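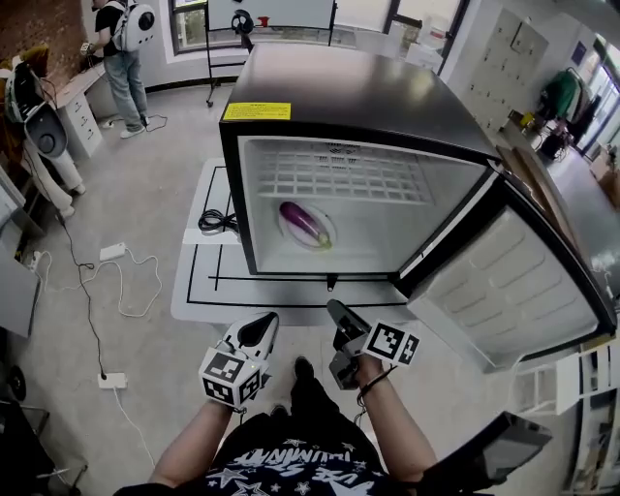
About us

Welcome to Idness, and thank you for wandering over to this page, which we know most people only reach once they've looked at everything else. We rent out small fridges. Mini fridges, counter fridges, the little ones that tuck under a desk, all of them looked after by us and sent out clean, checked and ready to plug in.

We started 13 years ago in a single unit on the Markberg estate with 6 second-hand fridges and a borrowed van. Our first customers were students at the Drendska halls, who wanted somewhere to keep their milk that wasn't a windowsill (we'd all done the windowsill ourselves, so we had every sympathy). These days we have 2,000 fridges to look after, and a good many still go off to student rooms every September, though you'll also find them in staff rooms, village halls, guest bedrooms and the back office of more than one garden centre.

A small fridge is a modest sort of thing, we do realise, but we've grown very fond of them. It's surprising how much better a long day feels when there's a proper lunch waiting, and how much more cooking people do when they have a cold place for a few vegetables.

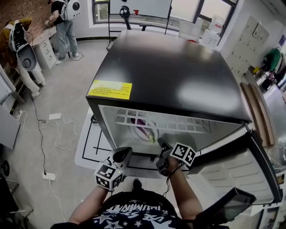
We do get asked what fits, and the answer is usually more than you'd think, provided you don't cram it. Put anything loose on a plate, aubergines and peppers included, so it's easy to lift out and the bottom stays clean. Leave a bit of space at the back for the air to move about. Stand the fridge somewhere level, with room for the door to open all the way, and keep the cable out from underfoot. If you've had it on its side in the car, please let it stand upright for a few hours before switching it on!

In 2 of our towns, delivery is handled by our good friends at Keskin, who will carry your fridge up the stairs and take the old one down again. Everywhere else it will be one of us at the door. Rentals run by the term or by the year, and if you'd like to keep your fridge at the end, just ask and we'll work out a fair price. The shop is open from nine until half past five, and the kettle is generally on.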